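Torvik opens hire service for choir robes and graduation stoles

Torvik, the maker of ceremonial clothing, has today opened a hire service for choirs, schools and small colleges. Customers can now borrow robes, stoles and hoods for one concert or one ceremony, and send them back afterwards in the same box. Until now the company has only sold its garments.

The new service is called Sundia. It starts with 2,847 garments in the store, of which 405 are children's sizes. All of them are new and were cut for hire from the beginning, with a deeper hem and a stronger seam at the shoulder.

"Many choirs wrote to us with the same problem," says Trinity Van Dusen, who leads the hire service at Torvik. "They have a big concert in December and then the robes stay in a cupboard until spring. For a choir with a small budget it is hard to defend such a purchase. With hire they pay for the evenings when they sing." 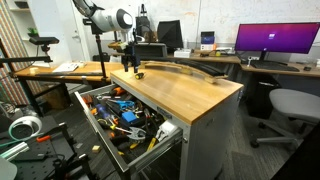

Robes can be ordered in 10 colours, including burgundy, bottle green, ivory and a dark blue that was chosen together with the fabric mill Atalier. The cloth is a matt polyester with a little weight in it, so that the sleeves fall well when the singers lift their folders. It can be washed at home, but customers do not need to do this. Cleaning is part of the price.

Stoles are offered plain or with a contrast edge. Schools which want their own name or crest on the stole can still buy this as before, and wear it over a hired robe. The embroidery takes three weeks.

## How to order

1. Send the number of singers or graduates together with their heights. Chest size is needed only for the fitted gowns.
2. Torvik sends two sample robes, free of charge, so that the group can check the colour under its own lights.
3. The full order arrives five days before the event - each robe on a hanger, with a size label inside the collar.
4. After the event, put everything back in the box and close it with the return label. Collection is booked by Torvik. 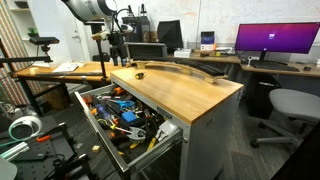 5. If a robe is torn or a zip is broken, write it on the paper slip in the box. Small repairs are not charged.

## Prices and first customers

A choir robe costs 87 kronor for one event, and a second event in the same week is half of this. Hoods and stoles are priced separately in the catalogue. Groups with fewer than eight persons pay a fixed fee for delivery.

The Nivlow chamber choir was the first group to try the service, and wore the ivory robes at its autumn concert. The choir has also booked for spring, this time in bottle green.

Orders for the graduation season are open now. Torvik asks schools to write early if they need many robes in the same size - the smallest and the tallest are usually booked first.

**Press contact:** Trinity Van Dusen, Sundia hire service, Torvik. Fabric samples and a printed colour card can be sent to editors on request.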